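Gripper Comparison Notebook, Bench 2
Plalldale Workshop
Entry: Sat 28 September
Subject: Parallel gripper, Galik fingers against Vanhove fingers, perforated sheet surface

Purpose of the session

The session continued the comparison of the two finger sets on the same parallel gripper body. The earlier entries cover flat painted surfaces and the rubber mat. The present entry covers the perforated metal sheet, which the Stultcombe line uses as its standing work surface and which has given the wrist camera more trouble than any other surface tested so far. The question for the day was whether the choice of finger changes the result on this sheet, or whether the camera exposure settings account for most of the difference seen in March.

Setup

The arm, controller and wrist camera were left as they were at the close of the previous entry. Only the fingers were exchanged. Both sets are black and have squared tips. The Galik set is the narrower of the two and has a bare face. The Vanhove set is wider, with a thin pad bonded to the inner face, and it sits slightly farther forward on the carrier. The tool center point was taught again after each exchange using the fixed pin on the left of the bench. The first teaching of the Vanhove set was rejected when the controller reported a residual above our limit. The carrier screws were found to be unevenly tightened. They were loosened, reseated and tightened in a cross pattern, and the second teaching was accepted.

Grip force was set to the low preset for both sets. Closing speed was left at the value used for the rubber mat. Approach speed was reduced for the last part of the descent, beginning at the height where the wrist camera hands over to force sensing. Colleagues repeating the work should note that the handover height is stored with the tool definition in this controller version and does not carry over when a new tool is created. It must be entered by hand.

The target objects were short cylinders from the mixed parts tray. No object was placed within one finger width of the rim of the sheet.

Camera behavior

The wrist camera performed poorly with automatic exposure. On approach the exposure settled on the holes, and the fingers and housing lost all detail. On retreat it settled on the metal, and the holes spread until neighboring openings ran together. The detector then returned object outlines that followed rows of holes and had no relation to the objects on the sheet. Fixing the exposure at the shorter of the two stored values removed most of these false outlines. The longer value was tried again for completeness and gave no improvement over automatic.

Blur was a separate matter. With fixed exposure, frames taken while the wrist was still moving showed softened hole edges, and the detector treated the softened pattern as texture. A settling pause before each detection was added to the sequence. The pause lengthens the cycle, and the Stultcombe group may object to it. It is recorded as a test condition only and should not be read as a proposal for the line.

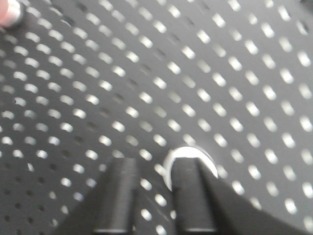
The angle of the camera relative to the sheet also deserves attention. At a steep tilt the spacing between holes appears to change across the view, so a filter tuned to one spacing removes the pattern on one side and leaves it on the other. The filter supplied with the detector assumes an even pattern. It was switched off for the remainder of the session. A correction that flattens the view before filtering would be the proper remedy. The calibration needed for it exists, but it was made with the Galik fingers fitted and should be checked with the wider set, where more of the lower view is covered.

Results, Galik fingers

The narrow fingers reached the objects cleanly when the detection was good. The principal difficulty was contact with the sheet. When the descent ended slightly low, the controller stopped on force and reported contact correctly, but the closing movement that followed was uneven. The finger tips dragged on the edges of the holes, and the force trace showed a repeated ripple for the length of the stroke. In two attempts the ripple was large enough to be taken for an object, and the controller reported a grasp with nothing held. Raising the contact threshold cured the false report and made the descent stop later, which increased the drag. A small lift after contact, before closing, was then added. With the lift in place no further false grasp was reported in this part of the session.

The bare faces slipped on the smooth cylinders at low force. The slip was gradual and was caught by the width reading, which fell steadily during transfer. The next force preset held the same objects without slip.

Results, Vanhove fingers

The wider fingers were less sensitive to the holes. The ripple in the force trace was present but small, and the contact threshold could be left at its original value. The padded faces held the cylinders at the low preset through transfer and release. On release, however, the lighter objects tended to stay with one pad and turn before dropping. Opening to full width did not prevent this. Opening in two stages, with a short stop between them, reduced it.

The greater width was a disadvantage for objects lying close together. The outer corners met the neighboring object during descent, and the run had to be stopped by hand on one occasion. The planner was still using the collision model of the narrow set. This was an error in preparation and should not be counted against the fingers. The model has been corrected and stored under the Vanhove tool name.

Controller log

The log for the session was saved as run 376. The counter on the controller stood at 1602 closing cycles at shutdown, with both finger sets included. There were nine protective stops in the log. Most belong to the period before the exposure was fixed, when the arm was sent to outlines that did not correspond to any object. The stops should be sorted by cause before any figure from this run is passed to Stultcombe. The log labels a manual stop and a force stop with the same code, and the two can be separated only by reading the force trace beside it.

Provisional view

For the perforated sheet, the Vanhove set is preferred at present, subject to a repeat with the corrected collision model. The Galik set remains the better choice where objects are close together, provided that the lift after contact is kept. The exposure setting had a larger effect on the number of usable detections than the fingers did. The March results were obtained with automatic exposure and should be marked accordingly in the summary table — they cannot be compared directly with the present entry.

Open items

Check the flattening calibration with the Vanhove set fitted.
Repeat the close-spacing runs with the corrected collision model.
Test the lift after contact with the Vanhove set, which was omitted for lack of time.
Try diffuse lighting on the sheet with both stored exposure values.
Ask the controller supplier whether manual and force stops can be given separate codes.
Inspect the Galik finger tips for wear from the hole edges and enter the result under the tool record.

The Vanhove set was left on the gripper at shutdown, and its tool definition is the active one. The brake test is due before the next powered run.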